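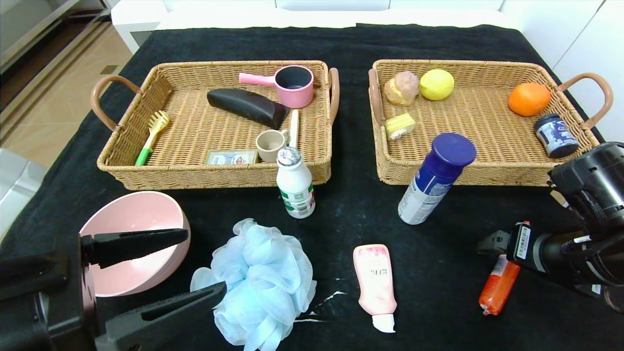 Table setup, two baskets and loose items on the black cloth.

Hoseck Shared Workshop – Arm Build Group
Minutes, July 24, 2021
Chair and notes: Fabrice Moulin

1. Minutes of the last meeting
Approved with no changes.

2. Arms
Both arms are bolted down and homed. The right one still drifts after 45 minutes of use. Fabrice will swap the shoulder belt before the next meeting. The Shirazi power supply stays for now.

3. Gripper fingers
The smooth fingers from January are retired. We now use the knurled ones, with a slot through each finger to save weight.
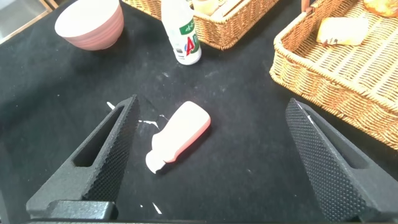 Round bottles were the main complaint with the old set, so they come first in the new test list – tubes and cans after that. Agreed to run each item 3 times before changing the grip force.

4. Money
Balance is $287. Agreed to order 4 spare fingers from Jastari. The Flakance quote for a second wrist camera was too high and is dropped.

5. Other business
The cloth picks up lint and bits of white stuff. Whoever opens up goes over it with a lint roller. Baskets stay at the back of the table.

Next meeting: same room, date to be sent by email.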